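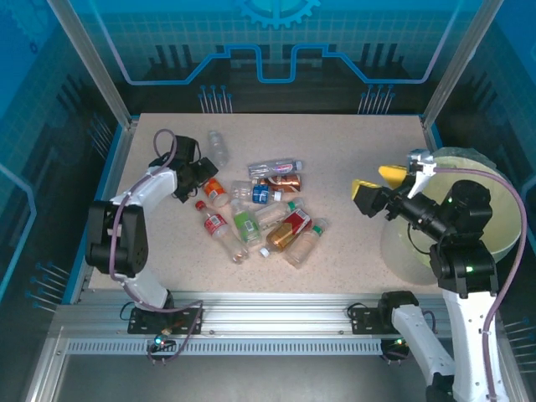 Plastikflaschen auf der gesprenkelten Platte

Bei mir sammelt sich das Leergut immer unter der Spüle, und irgendwann riecht es – vor allem im Juli! Mein Trick: jede Flasche gleich nach dem letzten Schluck kurz ausspülen und kopfüber ins Abtropfgitter stellen, Deckel daneben. Die Pfandflaschen bitte nicht zerdrücken, sonst streikt der Automat. Klebt im Schrank doch mal was, nehme ich warmes Wasser mit 2 Löffeln Natron (den Tipp habe ich von Corina) und lasse es 5 Minuten einwirken.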